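Foro Robótica Educativa > Clubes y proyectos > Brazo con mano de cinco dedos: ¿por dónde empezar con el agarre?

tornillo_flojo
Mensajes: 39
Hola a todos, y perdonad el tocho que viene, que me conozco. Llevo el club de robótica de un instituto y este curso, después de mucho insistir, nos hemos metido con el proyecto Levance: un brazo con mano que tiene que colocar piezas de fruta en un plato. Son 17 chavales, casi todos de bachillerato, con unas ganas que no veáis — algunos se quedarían a cenar en el taller si les dejase. El caso es que en abril tenemos la muestra de clubes y todavía no nos ponemos de acuerdo en cómo cerrar los dedos. La mitad del grupo quiere pinza de pulgar e índice y la otra mitad quiere envolver la fruta con toda la mano.

Os pongo cómo anda la cosa en la mesa, que así se entiende mejor de qué hablo.

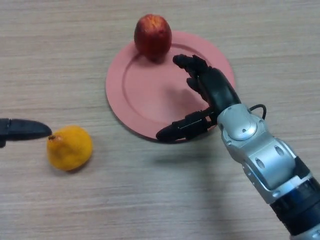

La mano abierta sobre el plato, con la palma hacia abajo y los cuatro dedos juntos apuntando a la fruta roja.

El cítrico lo dejamos para la segunda parte, que tiene la piel rugosa y ahí tenemos otra discusión aparte. ¿Qué haríais vosotros? Cualquier consejo me vale, de verdad, y si viene con código mejor todavía.

Ulten
Mensajes: 300
¡Qué alegría ver un club con una mano de verdad! Nosotros empezamos con una pinza de dos dedos y le tengo mucho cariño, pero se queda corta enseguida. Yo voto por envolver, sin dudarlo. Con fruta redonda la pinza te pide una precisión que a estas alturas de curso no vais a tener, y lo digo con todo el cariño del mundo. Cerrad los cuatro dedos a la vez, despacito, y que el pulgar llegue el último.

grimov_taller
Pues yo no lo veo así, Ulten, y mira que solemos coincidir. Si la fruta está pegada al borde del plato, como la roja de la foto, al envolver van a rozar el reborde con las yemas y se llevan el plato de paseo. Me pasó el curso pasado con mis alumnos, delante de las familias, y todavía me lo recuerdan en el pasillo. Pinza con pulgar y dos dedos, entrando desde arriba, y a otra cosa.

Ulten
Hombre, eso se arregla poniendo la fruta en el centro, ¿no?

grimov_taller
Se arregla si las bases te dejan elegir dónde va. En la muestra de aquí la colocaba el jurado, y la ponía con bastante mala idea, todo sea dicho.

tornillo_flojo
En la nuestra también la coloca el jurado, sí. Tenemos 4 intentos por equipo y no se puede tocar nada entre uno y otro. Me estáis dando la razón a las dos mitades del club, que ya me temía yo algo así :)

Goossens
Buenas, me meto aunque soy más de electrónica. Antes de elegir agarre, mirad los cables. El que hace el bucle por detrás de la muñeca yo lo vigilaría en los giros largos, dejándole holgura pero bien sujeto con una brida. Lo del agarre probadlo de las dos maneras y apuntad los resultados en una hoja, que a los chavales les viene estupendamente aprender a discutir con datos delante.

tornillo_flojo
¡Gracias, Goossens! Lo del cable se lo paso a las dos chicas que llevan el montaje. Y lo de la hoja me gusta mucho, mañana por la tarde lo propongo y os voy contando por aquí.

grimov_taller
Cuenta, cuenta. Y si gana envolver, invito yo a Ulten a un café.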